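Search articles, authors, keywords
Search

2. What has been claimed about bags and staling

Most advice on storing bread at home rests on a small number of trials, and most of those trials were set up by people who had something to sell. That does not make the results wrong. It does mean they should be read more slowly than they usually are. In this section we go through the claims that come up most often in the trade literature and ask what was measured in each case, on what bread, and against what control.

The first difficulty is the word "stale." Home bakers use it for at least two separate things. One is drying, in which the loaf loses water to the room. The other is firming, in which the starch in the crumb sets again after baking and the crumb turns stiff and crumbly even when very little water has left the loaf. A bag can slow the first. There is no good reason to think it slows the second by much, and a loaf can be quite firm inside a sealed bag while weighing almost exactly what it weighed on the day it was baked. Studies that report only weight loss therefore tell us how well a bag holds water. They are often quoted as if they told us how well a bag keeps bread.

The Ballside report is the clearest case. It is the source of the often-repeated statement that plain plastic bags "double the life" of a lean white loaf. The report covers 3,000 loaves, a large number by the standards of this field, and the size of the sample is usually the first thing mentioned when it is cited. The loaves were weighed when they went into the bags and weighed again at the end of storage. Nobody cut them. No firmness reading was taken, no crumb was tasted, and mold was noted only when a worker happened to see it through the side of the bag. "Life" in the report means the time taken to lose a set share of weight. By that measure a loaf in a glass jar would live longer still, and few people would want to eat it by the end.

There is also a question about the control. The unbagged loaves at Ballside stood on open racks near a doorway. Anyone who has left bread near a draft knows what happens to it. A fairer control would have been a loaf kept the way most households keep one, in a paper sack, in a bread box, or cut side down on a board. Since none of these was included, the gap between the bagged and unbagged loaves partly measures the draft.

The Zallum trials are better in this respect and worse in another. Zallum is a coated film sold for bread and rolls, and the trials compared it with ordinary thin film under the same conditions, with the loaves shelved side by side. Firmness was measured with a plunger pressed into the center slice. The difference between the two films was small, and it showed up only in the loaves stored longest. What the summary does not say, and what has to be dug out of the tables at the back, is that the Zallum bags were heat sealed and the ordinary bags were folded over by hand. A folded bag leaks. It is quite possible that the trials compared two closures and that the film had nothing to do with it. We wrote to ask whether a run had been done with both films sealed the same way, and we have not been told of one.

Closure gets little attention in general, which is odd given how much it varies. A bag may be knotted, clipped, twisted, folded under the loaf, or simply left with the handles bunched together at the top. Each leaves a different amount of air inside and lets a different amount in. In the papers we read, the method of closing was described in detail only when the authors had changed it on purpose. Otherwise the loaves were "bagged," and the reader is left to guess.

Figure 2. Box standing in a thin plastic bag, with the bag held at the gathered handles.

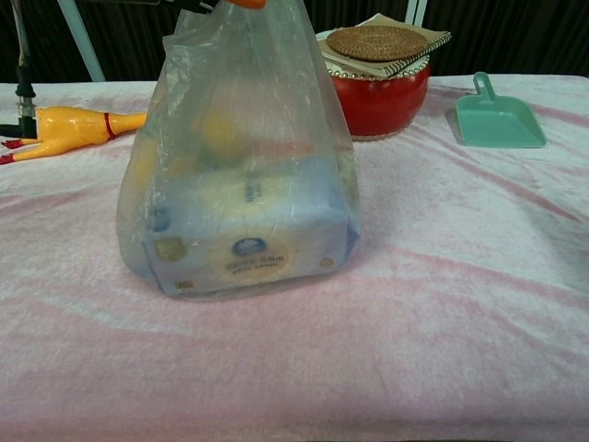 The amount of empty space around the loaf matters too. Warm bread gives off moisture, and in a large bag that moisture has more film to settle on. Several authors describe beads of water on the inside of the film and treat them as a sign of poor cooling, which may be right. But they then advise waiting until the loaf is "fully cool" before bagging and give no way to judge this. The outside of a loaf feels cool well before the center is. A large round loaf and a tray of dinner rolls will not reach that point together, and a single resting time printed on a flour sack cannot be correct for both.

The Hollenstein guide is often held up as the careful one, and in some ways it deserves this. It gives its recipe in full. It uses a single loaf weight, 700 grams, baked in the same pans throughout, and it reports drying and firming in separate columns. Its main finding is that crust softening begins early in plastic and that the change is mostly finished by the time crumb firming becomes easy to notice. We have no quarrel with that. It fits what bakers see, and it can be explained by water moving out of the crumb and into a crust that has nowhere to pass it on.

Our doubts begin where the guide moves from its results to its advice. It recommends that all bread be kept in paper for the first day and plastic after that. The bread tested was one lean wheat loaf. Nothing in the work speaks to rye, to milk breads, to anything with butter or eggs in it, or to sourdough. Rye in particular behaves so differently in storage that a rule drawn from a white pan loaf should not be stretched to cover it without at least one trial. The guide has been reprinted many times, and in the reprints the line stating which loaf was used has dropped out. What is left is the rule.

A similar thing has happened to the 64-hour figure. It appears in blogs, in store leaflets, and in at least one textbook as the point at which bagged bread "turns." We traced it back as far as we could. It seems to come from the Ikero shelf study, where 64 hours was the length of the trial. The loaves were taken down at that point and scored, and most were scored as poor. The study did not look at them the day before, so it cannot say when they became poor, and its authors never claimed that it could. The figure records when somebody came back to the shelf.

The Ikero study has a further weakness that its authors do mention, to their credit. The scoring panel knew which loaves had been bagged. It would have been hard to hide, given how soft the crust becomes, but it could have been avoided by trimming the crust and serving only the crumb. Panels that know what they are eating tend to find what they expect, and people raised on the idea that plastic ruins good bread will say the bagged loaf tastes of plastic. Whether it did or not is something the study leaves open.

Mold is the one area where the evidence against bags looks fairly solid, and even there the details are thin. A damp surface in still air suits mold, and every study that looked for it found more on bagged loaves than on loaves left in the open. None of them reported how clean the storage area was or whether the bags were new. Reused bags carry crumbs and spores from the last loaf, and many households reuse them. A trial with fresh bags in a clean room may understate the problem at home, while a trial held in a busy bakery, with flour in the air, may overstate it.

Refrigeration comes up in most of the same papers, usually in a sentence or two near the end. The claim is that a bagged loaf in the refrigerator firms faster than one on the counter. This is likely true and has been shown often enough for lean bread. It is then used to argue that the bag has failed, when the bag has done all it can do and the cold is responsible. The freezer results are stronger, and we accept them with one reservation: thawing is seldom described. A loaf thawed in its bag and a loaf thawed on a rack are different loaves by lunchtime, especially in the crust, and the two should not be reported under one heading.

Taken one at a time, these are ordinary faults. Small trials have to leave things out, and a mill or a film maker is under no duty to test every bread on the market. The trouble comes when the reports are stacked together and treated as agreement. They do not measure the same property, they do not use the same closure, and they do not share a control. Ballside and Ikero are regularly cited in the same sentence even though one weighed the bread and the other ate it.

For the tests in Section 3 we therefore kept to one dough and one closure, recorded weight and crumb firmness on the same loaf, and trimmed the crust before any tasting. We make no claim about breads we did not bake. We also left out coated films, having no way to buy them without the maker's help, and readers with an interest in those products should not take our silence as support for either side.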